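Bresarden adds simulated tabletop tasks to its demonstration set

June 14, 2023

Bresarden has extended its collection of robot demonstrations with a new group of simulated tabletop tasks, the company said in a technical note posted to its site. The group is called Skumura and contains 343 demonstrations recorded by human operators. It will be used to train a manipulation policy that takes camera images and joint readings as input and gives arm and finger commands as output.

The earlier part of the collection was recorded on physical arms at the company's Rosser lab. Recording there is limited by the number of work cells and by the time needed to put objects back between attempts. In simulation, a reset takes one key press, and several operators can work at once on separate machines. Bresarden began the simulated sessions in May.

Skumura covers 18 tasks. All of them use small household and office objects on a single table, and each is given to the operator as one written sentence. Typical sentences ask for an object to be picked up, turned upright, moved to one side of another object or placed in a named compartment. The same sentence is stored with the recording and is passed to the policy during training.

Operators drive the simulated arms with a headset and a pair of tracked hand controllers. Wrist position and orientation are read from the controllers and converted to joint targets by an inverse kinematics solver. Finger closure is mapped to the trigger. The solver rejects targets that would bring the arms into contact with each other, and the operator feels a short vibration when this happens. Rejected targets are kept in the log but are not used as training labels.

Each demonstration is stored as a time series of joint positions, commanded targets, object poses and rendered views. Object poses are available exactly in simulation, which allows success to be checked by a script at the end of the episode. The script tests the final pose of the object against a tolerance set for each task. Episodes that fail the test are moved to a separate folder with the reason recorded. The 343 figure counts only episodes that passed.

The note is frank about the cost of the mixed hand setup used in part of the collection. A two-jaw gripper is simple to control but can hold an object from only a few directions. A fingered hand offers more ways to hold the same object, and operators differ in which one they choose. Two people given the same sentence may produce very different motions, and the policy has to fit both. The team at first asked operators to follow a fixed grasp for each object, then dropped the rule after replay showed long pauses while people tried to remember it.

Pauses are a general problem in the data. An operator who stops to think leaves a stretch of frames in which the correct action appears to be no action, and a policy trained on those frames tends to stall. Bresarden now trims still periods at the start and end of every episode and shortens those in the middle. Periods in which the fingers are closing are left alone, even when the wrist is still. 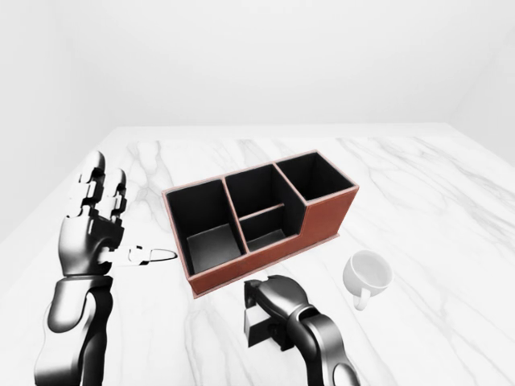 A rendered Skumura workspace with a desk organizer and a cup, a fingered hand at left and a parallel-jaw gripper in front.

Scene layout is varied between episodes. Object position and heading are drawn at random inside a region that both arms can reach, and layouts in which objects overlap are discarded before the operator sees them. Surface textures, lighting direction and object colour are changed afterwards by re-rendering stored episodes, so one demonstration can supply several sets of images with the same motion. The note states that re-rendered copies are not counted as new demonstrations.

Containers with compartments were included because they penalize small errors. A policy that stops a little short over an open tabletop may still leave the object in an acceptable spot. Over a divider, the same error usually ends with the object resting on the rim or falling into the wrong section. The checking script treats both cases as failures.

The data format and replay tools come from Zarusora, an in-house package that was written for the physical cells and later adapted to read simulator logs. A replay option runs the recorded commands again from the saved starting state and compares the final poses. In a check of 97 episodes, 18 ended in a different state from the original recording. Most of the mismatches were traced to contact settings that had changed between simulator builds. The build number is now written into every file, and replay is refused when it does not match.

Bresarden has not reported results for a policy trained on the simulated tasks alone. The current plan is to train first on Skumura, then continue on the smaller physical set from Rosser, and to test on physical arms only. Differences in friction and camera noise are expected to account for most of the drop in performance between the two – the note gives no estimate of its size.

Access to the recordings is limited to the company's research partners for now. A public portion is under review, along with the task sentences and the checking scripts. The physical recordings will stay internal.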